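About us

Hi, I'm Corey Dunstan, and Lowther is the shared workshop where I spend far too many of my evenings. We're a members' shop with a soldering bench, a small mill, two 3D printers that take turns being broken, and a robotics corner that has slowly eaten the rest of the building. If you've landed on this page you probably want to know who we are and what we get up to, so let me have a go.

I started the place with Merle Wihongi after we both ran out of garage. Merle had the tools, I had the lease, and neither of us had a plan past paying the first month. The sign over the door still says Pimier, which was the upholstery business before us, and we like it too much to take it down. Look for that when you're driving up, or you'll go right past!

Most of what we build is small and practical: keyboards, weather stations, a cat feeder that went through four versions (the cat won the first three). The big one is Jultow. That's our name for the two-arm setup, and it's the project that people ask about when they write to us.

Jultow began in February with a pair of arms and a long argument about where to bolt them. Lieven Van Dijk did the mounting and most of the wiring. Stanisława Sikora writes the control code and has very strong feelings about homing routines – ask her only if you have an hour. Ruby-Lee Ruddock looks after the grippers, the finger pads and the logbook, and she's the one who talked us into baked goods. We'd been practicing on blocks for months and frankly everyone was sick of blocks. A braided loaf has a funny shape, it's wider in the middle than you expect, and you can squash it, so you find out pretty fast whether your grip force is set right. The job we're working on is simple to say: pick up the loaf, put it in the basket, don't wreck it. 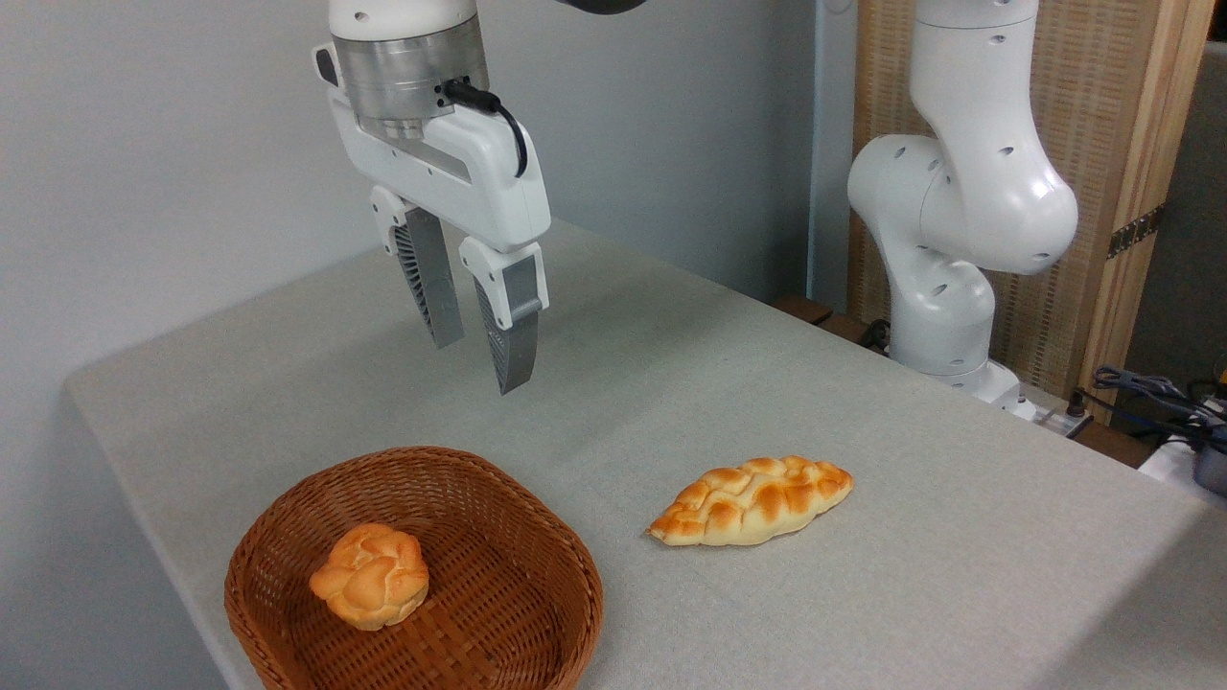
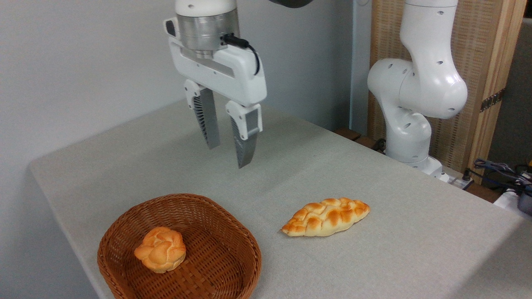

The bread setup on the Jultow table: knotted roll in the basket, braided loaf on the cloth, gripper open.

We keep a written log of every try, good or bad, and as I type this we're at 352. Ruby-Lee wants 1000 before we change anything else on the fingers. I wanted to change them at 20, so you can see why she has the logbook. The code, the wiring notes and Lieven's drawings for the mounts are in a binder by the door and any member can copy them. If you build your own, please come back and show us.

Then there's Lava, our little heat-treating oven, which Merle rebuilt with a new controller and guards like a dragon. You'll need a short session with Merle before you use it. Same goes for the arms: learn where the stop button is, keep your hands out while they're moving, tie your hair back. That's most of the safety talk right there.

You don't need to know anything to join. I couldn't read a schematic when we opened and I'm still slow at it. We've had people turn up with a dead lamp and leave three months later with a working CNC router and a new set of friends, and we've had people who just come to sweep up and chat, and that's fine too. Kids are welcome with a grown-up. Dogs, sadly, are not (swarf and paws don't mix).

Dues pay for rent, power and the coffee, and anything left over goes in the tool jar. Right now the jar is saving up for a better bandsaw, and we're almost 2000 dollars in. If you have one sitting under a tarp somewhere, I'd love to hear from you.

Come by any open evening and knock hard, the mill is loud. Ask for me or Merle and we'll show you around.

– Corey

Page last updated September 2024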